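Wanted: someone to help us buy our next robot arms (and talk us out of the daft ones)

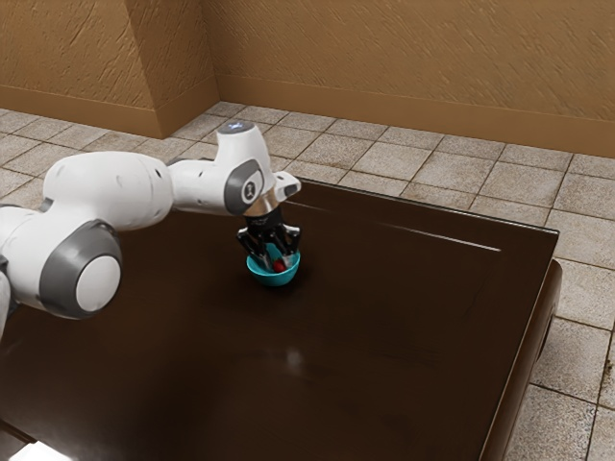

Vasiliki Vrettos wrote back to the first draft of this advert asking whether the person gets a say in the budget or just fills in the forms. A proper say, is my answer, and I've put it in the contract!

So, the job. I run the bench at Werkano, where we work on picking small things out of bowls, first in simulation and then with real arms. We've got money for 4 new arms with grippers, and I'd love somebody who'll sit down with me and plan the lot — quotes, delivery, spare fingers, service cover, the tables they get bolted to. Stefanou and Zadari have both sent price lists and I can't make the two line up (one puts the flange in, the other charges for it on its own).

You'll have bought lab or factory kit before, and you'll be happy ringing suppliers. Coding isn't needed, but you should be able to read a simulation report and tell me if we need the longer reach or if I'm just being greedy.

It's part time, 480 hours in all, ending in November, and you can do most of it from home. The old spares list runs to over 109 lines, so bring patience.

Send me a page about something you bought and would buy differently now, by 2020-04-03, marked Skasberg bench, ref 752. No CV needed at this stage.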